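Bench Practice Gallery: Two-Arm Cell, Tray Sorting

Covmont keeps a written code of practice for its two-arm benches. The pages below go with revision 3, which Sarita Maurya edited for the Gerthorpe site and which replaced the Bokmont handling notes in March. The gallery is meant for operators who have read the code once and want to compare it with a bench in use.

Rule 12: Shared reach

Both arms can reach the tray, so the code treats the tray as a shared zone. One gripper may be over a compartment while the other works in front of the rim. The two may not be lowered into the tray together unless the task sheet calls for it. Speed inside the shared zone is capped at 40 mm/s during setup. Cables are checked through the full range of motion before the first run – slack that clears at the home position may not clear at full reach.

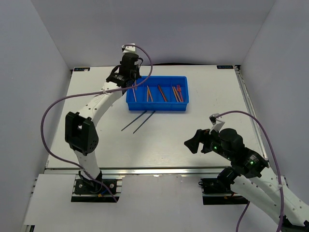
Left gripper over the tray, right gripper low at the front. Two chopsticks on the table surface.

Items outside the tray are part of the task and stay where the task sheet puts them. An operator who needs to move one stops both arms first and logs the change. The log entry gives the item, the old position and the new one. Verbal notice to the second operator does not replace the entry.

Rule 15: Approach to the rim

Fingers approach the table on the open side of the rim and close only after the tips have come to rest. Contact with the rim counts as a fault, even when the tray does not shift. Finger faces are inspected every 800 cycles and replaced on the Magyar wear scale, grade 3 or higher. Scuffs on the outer slope are recorded but do not require replacement. 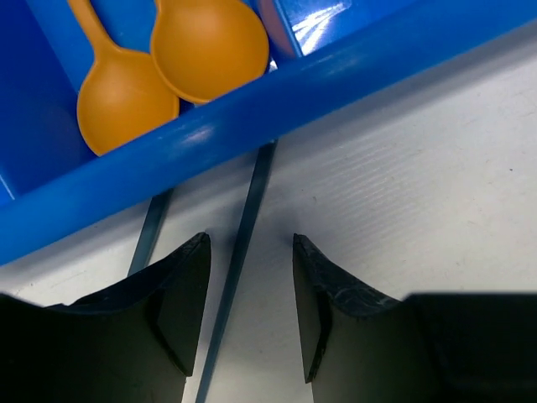

Rule 16: Records

Wrist and overhead views are stored together under one run number. Runs with a missing view are kept but marked incomplete. Form 152 covers faults, item changes and finger inspections.

Page last revised December 24, 2022.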